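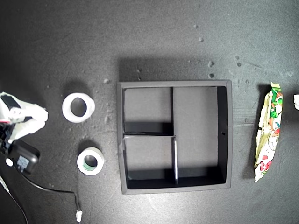

DRATIA, Sep 4, 2022 – Rerham, which develops software for robot arms, today published the results of a trial that put a simple question to its machines: can they tidy a desk yet? The company's answer is that they can do part of the job, slowly, and that a person still has to finish it.

The trial began in June and covered 11 everyday chores, all of them small jobs from homes and shop counters. They included putting rolls of tape into a tray organizer, moving food wrappers off a work surface, folding hand towels and gathering up charging cables.

Rigid items gave the least trouble. Rolls of tape were picked up and placed in an open compartment in most attempts, even when two rolls of different sizes lay close together. Crumpled wrappers were harder. They change shape when gripped, and their shiny surfaces often led the software to misjudge where the edges were.

Cables were the weakest area. The arm completed the cable chore in 11 of 60 attempts. Crumbs and dust were left out of the scoring, as a gripper like this has no practical way to pick them up.

"People ask us when they can have one at home, and I tell them not this year," said Pornthip Sitthichai, head of research at Rerham. "It will put the tape away. It won't wipe the table afterward, and it may leave the wrapper where it was."

Speed is the other limit. Clearing a desk took the system roughly 40 minutes on average, counting retries. Staff who did the same job by hand were done before the arm had placed its second item.

The shop-floor part of the trial was run with Omov, a packaging supplier that wanted to know whether an arm could reset packing benches between shifts. Martti Rautiainen, operations manager at Omov, said the company will keep its current routine for now.

"Our benches are never laid out the same way twice," Rautiainen said. "The arm coped with that better than I expected, but somebody had to stand next to it. I can't plan a shift on that basis."

Rerham will run a second round of tests using a new version of its control software, called Peng. The update is meant to help the arm notice a failed grasp sooner and try again from a different angle. Jintana Luangrath will lead the work, with cables and soft packaging first on the list.

The full results, including video of failed attempts, are available on request. Rerham has 43 employees and is based in Dratia.

Media contact: Kanyarat Onsri, Rerham press office

Home | News | Research | Careers | Contact

Last updated: Sep 2022

Contact us | Copyright 2022 Rerham | Back to top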